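Skip to content Home Explore Log in Sign up

Ezequiel Villalobos
Spent Monday comparing two sets of finger pads for the hand-held grippers. Ribbed soft ones from Candlow, and the flat Tisgate ones we've been using since January. Same linkage, same wrist camera, same operator.

Ezequiel Villalobos
Task is picking up empty food packaging and putting it in a bin. Wrappers are a good test for pads. They fold, they slide, and they weigh next to nothing, so you get very little feel through the handle.

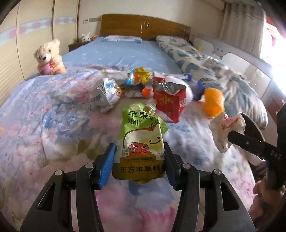
A blue ribbed pad on an upright drink pouch.

Ezequiel Villalobos
Pouches are the easy end of it. Stiff enough to push back a bit, so both sets of pads managed them. Flat pads let go in 9 of 60 tries, ribbed in 4.

Ezequiel Villalobos
Thin film is where they split. Over 200 picks the flat pads kept pinching the blanket along with the wrapper. The ribbed ones did it too but less, mainly if you came in at a low angle.

Ezequiel Villalobos
Letting go is the other half of the job. I open fully over the bin and wait a beat before moving off, or a light wrapper can cling to one finger and come back out with you. 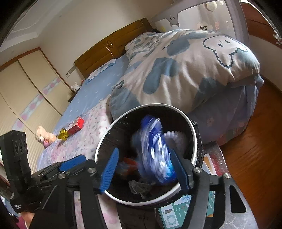
Ezequiel Villalobos
I also want the camera a bit higher. Janevski sells a bracket that lifts it 40 mm and I've asked for two. At the moment the fingers hide too much of whatever you're trying to drop.

Ezequiel Villalobos
Someone asked about wear. Itent rate their pads for 1000 closes, no figure from Candlow that I could find. No tearing on mine so far. I'll check the ridges again on Friday.

Ezequiel Villalobos
Keeping the ribbed pads on for now. Next is the same run with the stiffer spring in the trigger.

We use cookies to improve your experience. Accept all Manage settings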